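Husar Home Forums > Living Room > Sofas, Cushions and Soft Stuff
Thread: Washing cushion inserts, or just giving up on them
28 replies, showing first page

pelmet_pete
Original poster
I have a set of feather inserts that came with the sofa, an Isel three-seater, and over the winter they have gone from plump to what I would call legal envelope. The care tag says "do not wash." The care tag on the cover also says "do not wash," and I've been washing the cover for years, so my trust in tags is not what it was.
Has anyone put feather inserts in a front loader and lived to sit on them?

gravyboat50
Yes. Cold, gentle, two at a time so the drum stays balanced, then the dryer on low until you have forgotten what day it is. Mine took most of an afternoon. They smelled like a barn halfway through and then stopped.

Si-woo Oh
Please don't do this with old feathers. If the ticking has gone thin you will be picking down out of the drain filter in February and finding more of it in July. Check the seams first. Hold the insert up to a window and squeeze it. If you get a little puff of dust and fluff, it's done, buy new.

gravyboat50
Mine were older than my marriage and they were fine.

Si-woo Oh
The inserts or the marriage?

gravyboat50
The inserts came out better.

pelmet_pete
Squeezed one at the window as instructed. Puff of fluff. A fairly large puff. I am now a man with feathers in his coffee.

Emanuel Radu
Then it's decided, go up a size when you replace them. Everybody buys an 18 inch insert for an 18 inch cover and wonders why the corners look like dog ears. Get a 20. Feather packs down, the cover needs something to push against.

tuftedandtired
Disagree with Emanuel, and I have disagreed with him about this before. A size up is fine for feather. For polyester fill it gives you a basketball. I bought the Praltier ones a size up and they would roll off the couch if you looked at them. Same size for poly, size up for feather, and if it's foam you get what you get.

Emanuel Radu
I have never in my life recommended polyester.

tuftedandtired
You said "everybody." I'm everybody.

mod_Linnet
Keep it on cushions, please. We still have the grout thread open for anyone who needs to let something out.

pelmet_pete
My wife is against feather now on the grounds of the coffee. So poly. Do they all go flat in a year?

Si-woo Oh
The cheap ones do. Weigh them if you can, or find the fill weight in the listing. If the seller won't tell you the fill weight, you have your answer. And give them a good shake and a punch on the sides every so often. You don't need the karate chop in the top. It makes a living room look like it's waiting for a realtor.

gravyboat50
I like the chop.

Si-woo Oh
I assumed.

tuftedandtired
The cover matters too. Smooth cotton shows every lump in the fill. Anything with a bit of fuzz to it hides a lot, and you can skip the piping, which only ever comes unstitched on the side facing guests. Teal on a cream sofa, for what it's worth, since Pete asked about colors in his other thread: 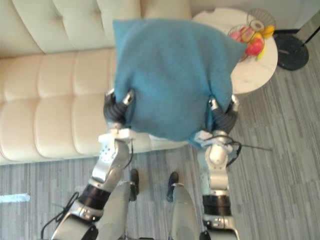
Teal cushion, cream tufted sofa, gray floor.

pelmet_pete
Oh, I like that. Does the fuzzy stuff pill?

tuftedandtired
Depends what it's made of, so read the listing. I go over mine with a sweater shaver while the news is on. Don't press hard or you'll have a bald patch, and then that side faces the wall forever.

Emanuel Radu
Teal is a lot of color next to cream. I'd go rust, or a dull green.

gravyboat50
Emanuel's whole house is dull green. I've seen post 2665 in the Show Us Your Rooms thread. It's like living in a pea.

Emanuel Radu
It is called Mukurden Moss and it was on sale.

pelmet_pete
Ordered 3 poly inserts, same size as the covers, decent fill weight. Covers in teal. My wife picked, I nodded. The feather ones are in a trash bag in the garage, and the bag has a hole in it.

Si-woo Oh
Double bag it, Pete.

pelmet_pete
Too late, I started the leaf blower.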